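Satier Hand-Held Gripper: Set-Up Guide
Section 6. Camera Check and Marker Alignment
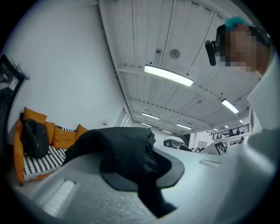
Complete this section before the first recording and after any change of lens or marker card. The wide-angle camera takes in the gripper body and a large part of the room, including the ceiling. Strong curvature toward the corners is normal for this lens and does not need correction. The live view must show the black-and-white marker card upright at the far edge of the gripper body. Black fabric over the center of the body, as here, leaves the card in view but covers much of the foreground; remove it before step 3.

1. Charge the battery to at least 63 percent.
2. Connect the gripper to the Turkix base unit and wait 20 seconds.
3. Open Live View. Check that the whole marker pattern is visible.
4. Hold the gripper still and press Align. The status light turns green.
5. Open and close the fingers fully, then press Save.

Note: If alignment fails, clean the card with a dry cloth and repeat steps 3 and 4.

CAUTION: Keep the slotted openings in the body clear during use. If the temperature warning appears, switch off and allow 30 minutes before restarting.

For replacement marker cards, contact Gertraud Ortner, Parts Desk, Steinbach.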